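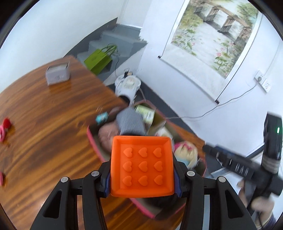
印刷用ページ | このページをメールで送る

工房ノート 2026年1月15日

寒い日が続きますね。藍甕のご機嫌もいまひとつで、朝いちばんに覗いても泡の立ち方がおとなしく、こちらまでしょんぼりしてしまいます。12月に仕込んだ甕なので、まだ若いといえば若いのですが、去年の同じころはもう少し元気だったような気がして、つい古いノートを引っぱり出して見比べてしまいました(字が汚くて半分読めません)。

今日の本題は羊毛の下染めです。Tadtonの牧場から届いた原毛を825グラム、昨夜のうちに洗って水に浸けておきました。脂がかなり残っていたので、すすぎは4回。前回、横着して早めに切り上げたら見事にまだらになったので、今度ばかりは辛抱しました。 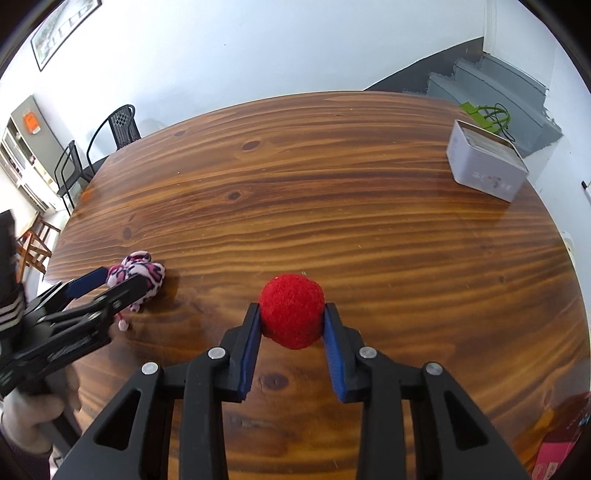 媒染はミョウバンで、量は114グラム。いつもの割合より少し多めです。Khattakの茜は根が細く、色がやや黄みに寄る癖があるので、媒染をしっかり効かせたらどうなるか見たかったのです。温度はゆっくり上げて、煮立たせないこと。鍋のそばを離れると必ず忘れるので、椅子を持ってきて編み物をしながら番をしました。おかげで靴下のかかとが片方できました!

引き上げた毛は思ったより深い色でしたが、乾くと淡くなるのはいつものことなので、喜ぶのは明日まで取っておきます。残り液にはSondusdenの細い糸を試しに入れて、一晩そのまま。こちらは柔らかい珊瑚色になってくれたら嬉しいのですが。
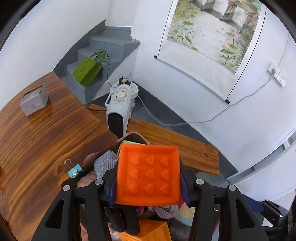

それから、Zesiltonの春の展示に出す膝掛けの件。縦糸の本数を計算しなおしたら1125本で、手持ちの筬ではどうにも幅が足りません。二枚はぎにするか、密度を落として軽く仕上げるか。私は二枚はぎに傾いていますが、継ぎ目が出るのを嫌う方もいるでしょうから、皆さんの意見を余白に書いておいてください。鉛筆でお願いします。

明日は藍甕にふすまを少し足して、茜の二番液の色見本を取ること。灰汁の残りも確認。

コメント

糸車:
二枚はぎに賛成です。継ぎ目に細い縞を入れたら、かえって楽しい柄になりませんか。

むらさき:
ミョウバン、多すぎると毛がべたつきませんか?乾いたあとの手触りをぜひ教えてください。

糸車:
靴下のもう片方も楽しみにしています(笑)

お問い合わせ | © 工房ノート | ページの先頭へ戻る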